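Home | Tickets | Parts | Contact

Ticket 77: paint wearing off block corners
Product: Herano painted wood blocks, set of 100
Opened by: Kuo-hua Fang
Assigned to: Emiliano Zapata
Status: waiting on customer

Customer reports color coming away at the edges on some of the blocks. Bought in February, used on a table most days and stored in the bin they came in. Asked which colors are affected and how the blocks are cleaned. 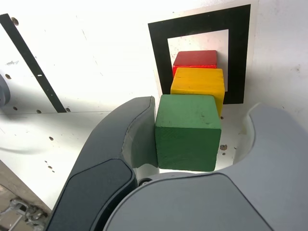

Kuo-hua wipes the set with a damp cloth and a little dish soap, no soaking. No bleach or alcohol. She says green is the worst, and I agree it needs looking at: bare wood is showing at the corners of the green cube and there are small dark specks on its top face. I can't tell from this if the specks are dirt or chips in the coat.

Step 1: rub one speck with a dry cloth and report back. Done, no change.
Step 2: check the bin for grit. Done, found a little sand, bin rinsed out.

Asked Sakgate for the paint batch. They need the number stamped under the bin lid. Kuo-hua to send it. If it matches the batch we already have open, I will ship 2 green replacements from Taltolgate.

Last updated: 2019-10-20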